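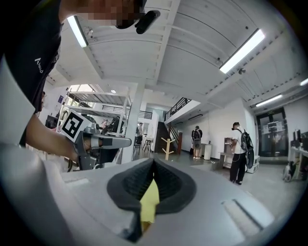

A soft, bright yellow cloth.

Hebden has supplied cleaning textiles to hotels and clinics for 11 years. Its laundering manager, interviewed at the company's Jatero plant in January, said most complaints about microfiber trace back to the dryer.

"The fiber is polyester and polyamide, split very fine," she said. "Heat closes the splits. After that the cloth pushes water across the surface and leaves streaks."

The plant washes at 60 degrees Celsius and dries on the lowest setting. Fabric softener is prohibited. Softener coats the filaments, she said, and a coated cloth can take several washes to recover, if it recovers at all.

Cotton is processed separately. "Lint transfers in one direction. Put a towel in with the microfiber and you will be picking it out for a week."

Color coding is left to the customer. Hebden recommends a fixed color for each area and a written list posted where the cloths are stored. The Ukau depot, which handles 2000 cloths per shift, sorts by color before weighing.

Asked when a cloth should be retired, she said the plant stopped relying on wash counts after a trial with a batch of 100 from its Barnano line. "Edges fail first. We check the hem, then absorbency with a measured spill. If the water beads, the cloth goes to the rag bin."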